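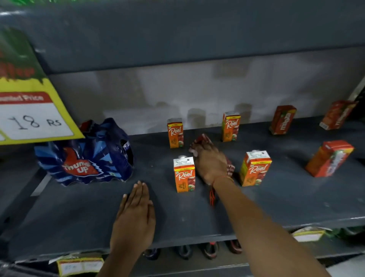
Filed under: Retail Tech > Shelf Robots & Kits

chiyo_hamada: Anyone running the Hirkden restocking kit? Quote is 4000 for the arm plus 178 a month for "shelf intelligence." I run a small shop and my shelf intelligence is currently me.

idahosa_mart: Had one since December. Cans, lovely. Small juice cartons, it faces them up like a drunk uncle setting the table.

n_iwasaki: Disagree. Ours does nearly 700 cartons a night. Did you run the soft-grip calibration?

idahosa_mart: Twice. It calibrated itself into the mango drinks.

n_iwasaki: Then your shelf depth is set wrong. Page 2 of the setup guide.

chiyo_hamada: What about torn multipacks, where people help themselves to one bottle?

n_iwasaki: It flags those and waits for a human.

idahosa_mart: So do my teenagers, and they don't bill monthly.

stincombe_steve: Look at the Liltstead one before you sign. Slower, uglier, no subscription. Doesn't like handwritten price cards though.

chiyo_hamada: All my price cards are handwritten.

stincombe_steve: Ah. Get the Hirkden demo then, and make them do the cartons.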